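Wrist camera useless for half the episode - keep it or drop it?
Forum: Imitation Learning / Data Collection

seam_tracker
Collecting teleop demos for "put the orange in the basket." Two arms, head camera plus wrist cameras, policy trained from scratch. I have 1905 episodes and a question about blank wrist views. One wrist frame and one head frame: 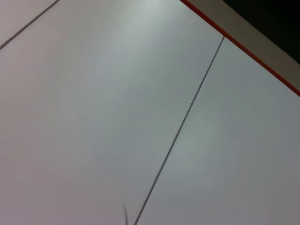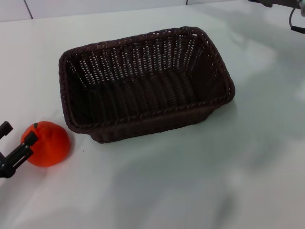

For long stretches a wrist stream has only tabletop in it. Do you mask those frames, drop the stream, or leave it alone?

nygård23
Leave it alone. The policy will see the same blank views at run time. Mask them and you train on a distribution you never deploy.

Veronika Barta
Disagree in part. Panel seams and a colored edge strip are strong position cues. With a fixed table the network can learn to localize from them, then fail when you move to another bench. We lost a week to that in September.

nygård23
That argues for more table variation. It doesn't argue for masking.

Veronika Barta
Fine, but he has the 1905 now. Random crop and color jitter on the wrist stream only, then compare.

eltis_dev
How many basket poses? If the basket stays put, the cameras are the smaller problem.

seam_tracker
5 poses, orange placed freely. I'll train on 1000 episodes with and without the jitter - same seed - and post both curves Monday.

nygård23
Add a run with no wrist input at all. Otherwise you have no baseline.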